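Speaker notes: "A Secondhand Arm and a Box of Toys"
Workshop members' evening, 28 April 2022
Setareh Rostami

(Slides are mostly one word each so I don't read off them. Notes are for me, and for whoever asks for them afterward. Talk slowly!)

SLIDE 1: Title

Hello, thanks for coming, and thanks to Aled Gape for letting me have the big bench for so long. Aled is going to run the slides and wave at me when I'm going over.

Quick show of hands: who has ever built something that moves by itself? A curtain opener counts. A cat feeder counts. Good, so I'm among friends.

I want to talk about the build I've been doing in the back half of the workshop since October. The short version is that I have an industrial arm picking small things up out of a box and moving them to the other side of the same box. That is all it does, and I have enjoyed it more than anything I've made in years.

SLIDE 2: Why

I sort things for fun. My grandmother had a button tin and I used to tip it out on the rug and put them all in piles, then mix them up and start over. So when I say I wanted a machine that sorts toys, please understand this is a lifelong interest.

The project is called Adora. I named it before it did anything. I'd recommend that, it makes it harder to quit.

What I wanted going in:
A thing that could reach into a mixed pile and come out with one object.
Everything on one bench, so I can clamp it down, walk away, and come back another evening.
Parts I could replace out of the drawers here.

I didn't care about speed. I still don't. If it takes a whole minute to move a duck, that's a minute I get to watch a duck being moved.

SLIDE 3: The arm

(Pause here, people always want to know about the arm.)

It's used. It came with scuffs and I left them alone. I spent the first two weeks just reading the manual and moving one joint at a time at the slowest setting, with my other hand on the stop button. Please do the same if you ever get one. It is a heavy, strong machine and it has no idea you're there.

House rules for when it's powered, and these are on the wall too:
Stop button within reach of whoever is running it.
No hands in the box. If something has to be moved, stop the arm first.
Hair tied back, no lanyards.
New program, slow speed, every time. Even if you only changed one number. Especially then.

I broke that last rule once. I typed a height wrong, and the gripper went down into the floor of the first box and pushed a corner right out. Nothing hurt except the box and my pride. Aled heard the crack from the laser room.

SLIDE 4: The box

The box is where most of my time went, and I did not see that coming. I thought it would be an afternoon.

Box one was cardboard. See previous slide.

Box two was better but too shallow, and things got flicked out. I found a plastic frog behind the drill press weeks later.

Box three is the one I have now. Sheet panels, gray, a wall across the middle so there are two compartments. The arm takes from one side and drops into the other. When one side is empty you swap over and it goes back the other way, so in theory it never has to be refilled.

Things I learned about the box:
Bright white inside walls were miserable. Every reflection looked like an object to the software. Dull gray is lovely.
Clamp it. Then clamp it again at another corner. A box that creeps a tiny bit with every bump will drive you out of your mind, as the arm goes exactly where the box used to be.
Corners are hard. Leave room for the gripper to get into them or you'll end up with a permanent colony of toys in each one.

SLIDE 5: Grippers

I've been through five grippers. (Hold up the bag of dead ones. Pass it around.)

The first was two flat fingers with nothing on them. Great for blocks, hopeless for anything round. Then I glued rubber on, and then I glued on softer rubber, and that one held on so well it wouldn't let go.

Number four had a little spring in it so that it would give when it touched bottom. I loved the idea. It wobbled. By the time it got over the object it was still swinging, and it would close on air next to a perfectly good toy.

Number five is plain again: brackets, screws, fingers. The change that mattered was in how it comes down. It now drops fast until it's near the objects, stops for a moment, and does the last bit slowly. It's a few lines of code and it did more for me than all that glue.

SLIDE 6: The numbers

I kept a tally, so bear with me for one slide, this is my favorite.

3262 attempts since I started writing them down. An attempt is one trip into the box, whether it comes up with anything or not.

The longest run without me stepping in was 306. I went and made soup during that one. I came back and it was still going and I may have cheered.

The toys come from a bag of odds and ends that my niece had outgrown. Eleven of them turned out to be useless for this, either too flat or too slippery, and they have been honorably retired to the windowsill.

(If anyone asks for a success rate: I changed the gripper and the code so many times in the middle that one percentage for the whole thing would mean very little. Show them the notebook instead.)

SLIDE 7: Cables

(Leave this one up for a while.)
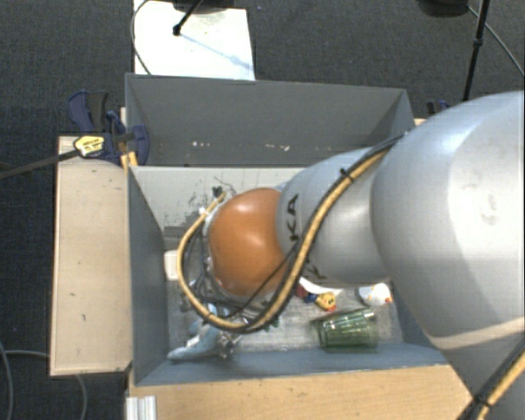

Cables are the part of this build I'd most like to save you some grief on. An arm twists, and whatever runs down to the gripper has to twist with it, so you need slack, but slack catches on things. My answer is one generous loop and no more. The yellow cable has black spiral wrap on it and swings out wide past the orange wrist cap before it comes back in by the gripper. The big curve looks untidy, and I made it smaller at first for exactly that reason, and then the wrist turned and pulled it tight. Go wide! Then run the joint to both ends of its travel by hand, slowly, and watch the loop the whole way. The thin black wires next to the gripper are my next job. They hang in a bunch and I'd like them sleeved before the summer.

Spiral wrap tip: put it on with the arm stretched out, and leave the ends a bit loose. If you wrap it with the arm folded up, you'll be doing it twice.

Tie spacing: I put ties closer together near the base and further apart toward the wrist. Don't yank them down hard. You should be able to slide the cable a little under each one.

SLIDE 8: Awkward objects

What's easy: small blocks. Anything with flat sides that is sitting apart from its neighbors.

What's medium: little animals and figures. They have heads and legs and you never quite know which bit you'll get. I have seen it lift a toy by one ear and carry it the whole way over, very gently, like a cat with a kitten.

What's hard: the clear plastic cup. The camera sees straight through it and gets confused about where the sides are, and when it's lying down it rolls if you brush it. The green tint helps a tiny bit. I nearly took it out of the set, and Aled talked me into keeping it, on the grounds that a sorting machine that only sorts easy things is a bit of a cheat. Fair enough. The cup stays.

For the cup, I go for the rim. If it can't find a rim it leaves the cup alone and comes back after it has cleared something else. Half the time the pile has shifted by then and the rim is showing.

SLIDE 9: Software, quickly

I'm going to keep this short since there are people here who know far more than me.

There are three programs. One looks, one decides, one moves. They hand each other little text messages. I can read those messages with my own eyes, and that has saved me many an evening. The looking one is called Nallix and the moving one is Wellach. The one that decides never got a proper name, it's just "picker."

If you write anything like this, log everything. Log what it saw, what it chose, and where it went. Storage is cheap and your memory is bad. (Mine is, anyway.)

SLIDE 10: What I'd do differently

Build the box first, and build it to match the reach of the arm. I did it the other way around and ended up dragging the table across the floor to meet it.

Mark where the table feet go. Tape, paint, anything.

Buy more clamps than you think you need. I had to borrow two and they have not gone home yet. Sorry.

Ask for help sooner. I spent nine evenings on a fault that was a loose connector, and it was found in a few minutes by someone who had only come in to use the band saw.

SLIDE 11: What's next

Sorting by color. It can move things now, but it doesn't care what goes where. I want yellow things on one side and everything else on the other, and then I'll get greedy.

A lid for when it's parked, so it stops collecting sawdust. There is a sheet of offcut in the Pennington rack with my name on it, please don't use it.

A second person who knows how to run it. If you're interested, come and find me. You'll need one evening for the safety part and one for the fun part.

SLIDE 12: Questions

(Repeat each question out loud, the back row can't hear.)

Likely ones:
Noise? Less than the dust extractor.
Can it make tea? No. Please stop asking, Aled.
Can I bring in my own objects? Yes please. Nothing sharp, nothing breakable, nothing you'd be sad to see dropped.

Then switch on the arm and let people watch from behind the tape. Start it slow.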